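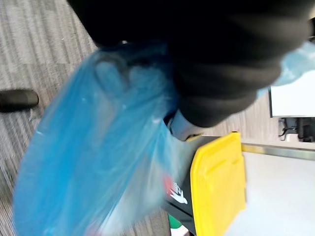
The gripper over a bin with a yellow lid, a light blue bag in its grasp. The view is from the small camera at the robot's wrist.

The bag problem

Changing a bin bag takes most people less than a minute and very little thought. For a robot it is a hard job, and a group at the Gruken laboratory has spent the best part of two years on it.

The trouble is the bag. A cup or a box keeps its shape when a robot picks it up, so the robot can work out where every side of it will be a second later. A thin plastic bag does nothing of the kind. It folds, sticks to itself and swings about, and light passes through some parts of it and bounces off others. Depth cameras, which measure how far away things are, often see straight through it.

Earlier attempts tried to build a model of the bag, a sort of moving map of each fold. The maps were slow to make and usually out of date by the time the arm moved. The Gruken group dropped them. Its method, called Cultano, learns directly from recordings of the job being done. A person guides the gripper through the task while the wrist camera films it, and the software learns which movements tend to follow which views.

The group gathered 2,000 recordings for the study. They cover different bins, different bags and several kinds of floor, including striped office carpet. Each was cut into stages: finding the rim, pinching the plastic, lifting, and moving clear of the bin.

A wrist camera has an obvious drawback. Once the gripper closes, its padded black covering fills much of the view, and the bag can hide most of what is left. Fast movements blur. The researchers first treated such pictures as spoiled and threw them out. When they put them back in, the results improved. A robot trained only on clear views did well until the moment it took hold of the bag, then behaved as if it had lost its place.

The second part of the work deals with grip. Ramalho, a smaller program that runs alongside Cultano, watches the gathered plastic next to the fingers and looks for signs that it is slipping. If it finds them, the arm stops, lowers the bag a little and pinches again. It can do this up to 6 times before it gives up and asks for help.

In tests the robot made 800 attempts at lifting a bag out of a bin it had not met before, and 614 of them succeeded. The same arm without Ramalho managed fewer than half. Most of the failures were torn bags or bags that caught on the rim. Lids caused trouble too, mainly when a hinged one dropped back while the arm was still lifting.

Fitting a fresh bag is a separate matter, and the results there are weaker. Opening a new bag means parting two layers of film that cling together, and a gripper with 2 broad fingers is poorly suited to it. The group is trying a narrower fingertip with a rougher surface.

A longer trial begins in November at an office building in Driltberg, where the robot will work its way round two floors in the evening. The bins there are of four types, and one of them was left out of the training recordings on purpose.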